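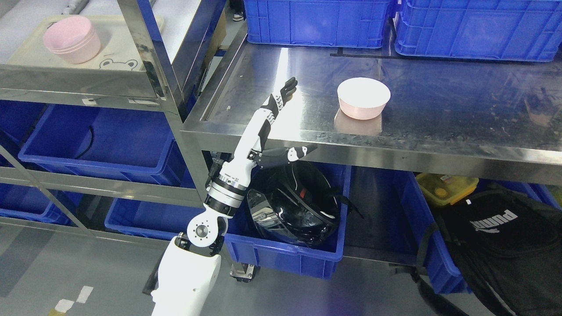 Smudges on stainless steel shelves
Posted in Kitchen and Storage

I have a stainless steel shelving unit for bowls, trays and a few blue plastic crates. The upper shelf is brushed steel and shows every mark. Washing-up liquid takes the grease off but leaves it cloudy, and there are fine scratches now as well. What do people use? The crates get dragged in and out all day, so I can't keep it bare.

Shahram Ghaffari
Viewed 1,836 times

Balthasar Lanz
Wipe along the grain, never across it or in circles. Warm water with a drop of washing-up liquid, then a second cloth with plain water, then dry it straight away with a microfibre cloth. The cloudiness is soap left behind. The scratches won't come out with cleaning. Lift the crates - or put a strip of rubber matting under the front of each one. Don't use wire wool.

Natby
Baby oil on kitchen roll. Works for me.

Takagi
Oil is fine on a fridge door but I wouldn't put it where bowls stand. White vinegar and water, half and half, then rinse. Mine needs doing every 2 weeks.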